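Hocker Nastham im Alltag: Ein Sitzplatz, der überall mit hinkommt

Eingestellt von Dalva Fontes in Wohnen und Garten

Ich sitze gern niedrig, das muss ich vorausschicken. Schon als Kind habe ich beim Bohnenschnippeln lieber auf dem Melkschemel meiner Großmutter gehockt als am Tisch, und bis heute ist mir ein guter Hocker mehr wert als der schönste Sessel. In unserer Wohnung gibt es einen aus Buche, der wackelt, einen geerbten mit Binsengeflecht, auf den sich keiner mehr traut, und seit April nun auch den Nastham von Collcombe. Den hatte ich für den Balkon bestellt, und inzwischen steht er überall, nur nicht auf dem Balkon.

Ein bisschen was zur Vorgeschichte: Unser Balkon ist schmal, und im Frühjahr wird dort umgetopft, was das Zeug hält (Tomaten, Basilikum, dieses Jahr auch Physalis, das war Orhuns Idee). Ich wollte etwas Leichtes, das Erde und Gießwasser verträgt und sich im Herbst auseinandernehmen lässt. Holz fiel damit weg, Metall wird mir in der Sonne zu heiß. Also Kunststoff, vor dem ich mich ehrlich gedrückt hatte, bei weißen Plastikmöbeln denke ich immer gleich an Imbissbuden.

Der Nastham ist ein ganz schlichter weißer Hocker mit quadratischer Sitzfläche und vier runden Beinen. Geliefert wird er zerlegt in einem flachen Karton, die Anleitung ist ein einziges Blatt mit Zeichnungen. Zum Aufbauen legt man den Sitz am besten mit der Unterseite nach oben auf ein Tuch, setzt die Beine nacheinander ein und drückt zum Schluss jedes noch einmal kräftig nach. Werkzeug habe ich keins gebraucht. Beim dritten Bein hat es bei mir gehakt, da hilft leichtes Drehen, und wer es zu zweit macht, hat es deutlich bequemer.

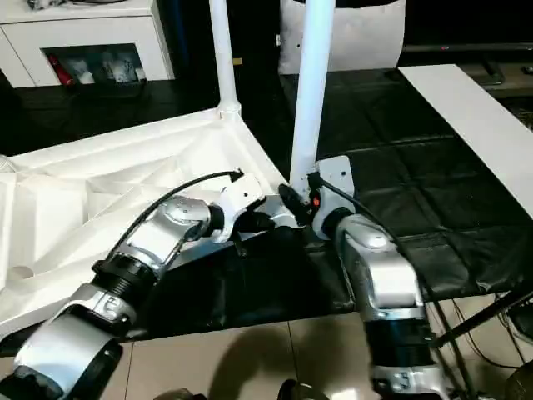
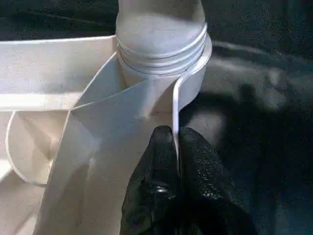
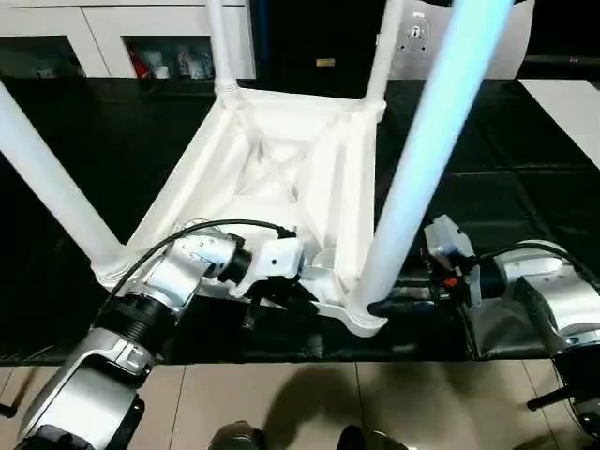

Dann habe ich mich hingesetzt, erst vorsichtig, dann mit Schwung. Er gibt ein kleines bisschen nach, so wie ein Gartenstuhl eben nachgibt, knarzt aber nicht und kippelt auch auf unseren schiefen Balkonfliesen kaum. Orhun Yalçınkaya, mein Mann und der Schwerere von uns beiden, sitzt inzwischen jeden Morgen darauf und schnürt sich im Flur die Schuhe. Ausgerechnet er, der beim Auspacken noch gefragt hat, ob das der Hocker sei oder die Verpackung!

Was mir besonders gefällt, ist das Putzen. Erde, Tomatenflecken, einmal auch ein halbes Glas Rote-Bete-Saft: feuchter Lappen, fertig. Den Saft hatte ich allerdings sofort erwischt, ich weiß nicht, wie das nach einer Nacht ausgesehen hätte. In der Küche hole ich mir den Hocker zum Kartoffelschälen, im Bad steht er neben der Wanne, wenn unsere Nichte zu Besuch ist und ihre Gummitiere irgendwo sitzen müssen. Als Tritt benutze ich ihn nicht, dafür haben wir eine ordentliche kleine Leiter von Siqueira.

Nun zu dem, was mich stört. Die Sitzfläche ist hart, nach einer halben Stunde merke ich das sehr. Ich habe mir aus einem alten Frotteetuch ein Kissen genäht, das aber ständig rutscht, eine kleine Kerbe für ein Bändchen hätte ich mir gewünscht. In der prallen Sonne klebt man mit kurzen Hosen ein wenig fest. Und sieben Wochen nach dem Kauf hatte er auf der Sitzfläche die ersten feinen Kratzer, vermutlich von den Tontöpfen, die ich darauf abgestellt habe. Im Gegenlicht sieht man sie, sonst kaum.

Zum Vergleich hatte ich ein paar Tage lang den Klapphocker Reston meiner Schwester hier. Der ist weicher und hübscher und verschwindet zusammengeklappt hinter jeder Tür. Auf dem Balkon hat er mir aber weniger gefallen, der Stoffbezug war nach einem Nachmittag voller Blumenerde und musste in die Wäsche. Fürs Wohnzimmer würde ich jederzeit den Reston nehmen.

Ich habe mir inzwischen einen zweiten Nastham bestellt, damit der Streit am Morgen aufhört. Von mir gibt es vier von fünf Sternen, den fehlenden bekommt er, sobald Collcombe ein passendes Kissen anbietet. Falls jemand von euch schon eins gefunden hat, das nicht rutscht, schreibt mir bitte in die Kommentare, gern auch mit Schnittmuster.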